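Subject: Re: [futcombe-registers] Burial index, spelling of surnames and what to do with the gaps
Date: 9th July
To: futcombe-registers list

On the earlier message, the list member wrote:

> I have been using the draft burial index for Futcombe and have a
> few questions before it is printed. First, surnames. Some seem to
> be given as written and some in a modern form, and I can't tell
> which is which. I found the same family under three spellings on
> facing pages. Second, there are rows with a date and no name at
> all. Are these blanks in the register or blanks in the
> transcription? Third, the draft stops and starts again with no
> note of why. Is there a missing volume?
>
> I would also like to know if the Guston entries are going in.
> Half my people were baptised at Futcombe and buried at Guston and
> it would save a lot of looking things up twice.
>
> Lastly, is the paper copy still going ahead? I would rather have
> paper, but I would wait if there are corrections to come.

Thanks for this. I'll take the questions in order, and there are a couple of other matters at the end that affect anyone who is checking pages.

Surnames. The rule is that the surname is typed as it stands in the register, letter for letter, including where it is plainly a slip of the pen. A second column gives the form used for sorting. In the draft you have, the second column was dropped when the file was exported from Pillico, and for part of the file it was the first column that was dropped instead. So you are looking at original spellings up to the end of the second volume and sorting forms after that. Your three spellings on facing pages are all correct as transcribed. They sort under one heading in the full file.

I have now put the export right and both columns will show. If you have the draft saved, please delete it. It doesn't carry a version number, which was my mistake, and there is no easy way to tell it from the next one except by counting columns.

Rows with no name. These come in two kinds, and the draft doesn't distinguish between them. In the first kind the clerk wrote a date and left the line empty, presumably meaning to come back. In the second there is a name but it can't be read, either from damp or from the ink having gone. From now on the first will be marked "blank in register" and the second "illegible". There are 97 rows of both kinds together. Most of them are in the damp volume, where the bottom outer corner of nearly every leaf is stained and the last two lines go first.

Some of the illegible ones can be filled from the bishop's transcripts. I am in two minds about doing that in the main index. The transcripts were copied out by a different hand at the year's end and there are differences even where both can be read: a widow in one is a wife in the other, and a child's age moves by a year. My preference is to give the transcript reading in the notes column, in square brackets, and leave the name column alone. If anyone feels strongly the other way, say so on the list and not to me privately, as it needs to be settled once.

Gaps. There isn't a missing volume, as far as anyone has been able to find. The break after the second volume is a real one: the last leaf is used on both sides down to the foot, and the third volume opens some years later in a new hand with no heading. There are stubs at the front of the third volume where leaves have been cut out. I counted five. That wouldn't cover the whole gap at the rate burials were being entered, so either some were never entered or they were kept on loose sheets. The vestry accounts for those years do have payments for digging graves, with surnames for some of them, and it may be possible to make a short supplementary list from that. It would be a separate list. A payment for a grave is good evidence of a burial but it is a different thing from an entry in the register, and I don't want them mixed.

The current total, for those who have asked, is 2,249 entries, counting the blank and illegible rows. It will change a little. There are some double entries where the clerk wrote a burial on the wrong page, crossed it out lightly and wrote it again, and we have been inconsistent about whether the crossed-out one goes in. It should go in, marked "deleted", with a pointer to the other.
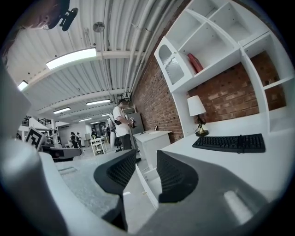 Futcombe, indoors.

Guston. The short answer is no, not in this index. The Guston registers are held elsewhere and the permission we have covers Futcombe only. I have written to ask if it can be extended and had an acknowledgement but no decision. I agree it would be useful. The two churchyards were used by the same families for a long time, and the people at the mill end of Futcombe were closer to Guston church than to their own. The Futcombe clerk sometimes notes "carried to Guston" beside a baptism, and where he does, we have kept it in the notes column. Searching that column for Guston is worth doing in the meantime. It won't find everyone.

Please don't send me Guston entries copied from other websites. I have had several lots, kindly meant, and I can't use them. I don't know where they were taken from and at least one lot had been copied from an older printed index that is known to have whole pages out of order.

Paper copy. Yes, it is going ahead. Moncrieff have quoted for 100 copies, stapled, with a card cover, and the price holds until the end of November. They want the file as finished pages, so any correction after it goes to them will cost extra, and I would like the checking done properly first even if it means using up most of that time. If you want a copy, reply to the list with the word "copy" in the subject line so I can find it later. You don't need to send any money yet.

The page size has been changed. The draft was laid out for a wide sheet and Moncrieff can't staple that at the price quoted. With both surname columns and the notes it is tight on the smaller page, so the occupation column is going and occupations will move into the notes. They are only given for part of the third volume in any case, when there was a curate who took the trouble.

Checking. This is the part where I'd ask people to read carefully, as I have had pages back done in different ways.

Check against the photographs of the register and not against the earlier typed list. The typed list has errors of its own, and several of them have crept into our file by that route. If a page looks suspiciously tidy, that is often why.

Mark changes in the file using the comment box in Pillico. Don't type over the entry. When someone types over it I can't see what was there before, and I have to go back to the photograph to find out if it was a correction or an accident.

If you can't read something, leave it and go on. A guess with a question mark is all right in the comment box but not in the entry. Names from the same page are a help for letter shapes. The clerk in the first volume makes a capital L and a capital S nearly alike, and the only dependable difference is the small loop at the foot of the L. He also writes a double s in the old way, long then short, which has been typed as "fs" in a few places. That should be "ss" throughout.

Dates before the change of calendar are to be left as written, with the year in the double form where it falls between January and Lady Day. Some checkers have been altering these to the modern year, and some have been altering them back. Please leave them alone in either case and put a comment if you think one is wrong.

Ages given as "infant" stay as "infant". Don't work out an age from the baptism, even when you are sure of it.

Two other things while I am writing. The list archive has been refusing attachments above a certain size and doesn't tell the sender. If you sent a scan in the last few weeks and had no reply, assume it never arrived. Send it again in smaller pieces, or put it in the shared folder and post a note to say that it is there.

And the photographs of the damp volume are being taken again for the leaves where the first set was out of focus. The new ones will have the same page references with an "a" added. Where there is an "a" photograph, use that and ignore the first. If you have already checked a page from the old photograph I would be grateful if you could look at it once more, at least at the bottom lines.

I haven't answered the question someone asked before this about the unbaptised children listed on the inside back cover. I need to see the book itself for that, as the photograph misses the fold.

--
futcombe-registers mailing list
To leave the list, send a message with "unsubscribe" in the subject line
Please trim quoted text when replying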